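About Us - Stistier Robot Care

Stistier is a small workshop that sets up, looks after and repairs two-arm robots with finger hands. We are five people. We do not sell robots and we do not build them. When a laboratory or a school has a robot on a table and the fingers do not close the same way as last month, they call us or send the hand in a box, and we try to make it right again.

How we started

The company was opened by Joonas Sjöberg and Dolores Doucet. Joonas repaired packing machines in a food factory for many years, and Dolores wrote test programs for an elevator company. They met in Colville, at an evening course about motor control, where Dolores was the teacher and Joonas was the student who stayed too long with questions. The first customer brought a hand with two dead fingers. The fault was a broken wire inside the wrist, thinner than a hair, and it took nine evenings to find. After this work Joonas wrote down every step in a notebook with a green cover. The notebook is now our service manual, and it has grown to 40 pages. Some of them are still in his handwriting and a little hard to read.

Later Ettore Monti came for the mechanical side, then Ottavio Bianchini for cables and electronics. Darragh Ó Riain joined us last and he is responsible for setup at the customer's place. He also answers the telephone, so if you call, it is probably him.

The room

Our workshop is one long room and a storage corner in the Dramani building, second floor, the door after the elevator. The service bench for opened hands is near the window. It has a rubber surface, a magnifier on an arm and small drawers with screws sorted by length. Please do not open the drawers when you visit. Ettore knows each one and he will notice.
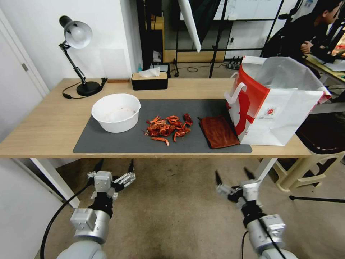 We believe that a robot should be checked with the kind of thing it will meet in its work. Foam cubes are good for the first hour, when we want to see only if the fingers open and close. After this they teach us very little, because every cube is equal and a cube forgives a bad grip. A pile of cooked crayfish shells on a gray mat, with the claws and the thin legs going in all directions, asks much more from the fingertips, and a round plastic bowl with a wide rim is a different question again. A paper bag with twisted handles is soft at the top and gives way when you touch it. If the pressure setting of one finger is too high, such objects will tell you sooner than a meter. We keep a list of household objects for this purpose and Dolores adds to it when she goes shopping.

What a setup includes

A setup at your place takes normally two days. On the first day Darragh fixes the base, checks that it is level and measures the distance from both shoulders to the table edge. Then comes the cable work. Most of the faults we see in the first year are cable faults, and most of these come from a cable that is too short when the elbow is fully stretched. We move each arm slowly to its limits with the power off and watch the cable at every joint. There must be a free loop at the wrist. The loop should not touch the table.

On the second day we do the zero positions. Each finger joint is brought to its mechanical stop and the value is saved, first the left hand, then the right. We do this three times. If the three values are not close together, something is loose and we stop until we find it. After this we run the hands for 1330 closing cycles without any object, and after the run we read the motor temperatures and check the zero positions one more time. Your operator should be present for this last part, as he or she will have to repeat it later alone.

Looking after the machine

We offer a maintenance plan with a visit every March and a second one in the autumn. At the visit we clean the fingers, change the fingertip covers, test the tension of the tendons where the model has them, and check the screws on the wrist flange with a torque key. Food work needs more attention. Salt water and small pieces of shell go into the finger joints, and if they dry there the joint becomes stiff. After such a session please wipe the fingers with a damp cloth, then a dry one, and leave the hand half open for the night. Do not spray anything into the joints. We have seen kitchen oil, bicycle oil and one time hair spray, and all of them had to come out again.

All readings are saved in Drovura, our own service log, which Ottavio programmed in one winter and still improves. It has at the moment 3566 entries. Every customer can see the entries of his own machines and write notes in them. Please write also the small things - a noise, a finger that is slow in the morning. A note of this type saved one of our customers a complete wrist, as we could see that the noise had started directly after a cable was changed.

Repairs

Send the hand with the fingers open and with a piece of soft foam in the palm. Put the serial number on a paper inside the box and also outside. We make an inspection first and write you a price before we open anything more than the back cover. Broken parts come back to you in a bag with a label, so you can see what was changed. If a repair is not worth the money, we will say it, and you pay only for the inspection.

Visiting and contact

Visitors are welcome in the afternoon, after two o'clock. In the morning we prefer quiet for the measuring. School groups can come too, if they are not more than ten persons and the teacher writes to Dolores before. Questions about a running machine go to Darragh, questions about an invoice to Joonas. We answer in English, Italian and French, and in Swedish when Joonas is in the room.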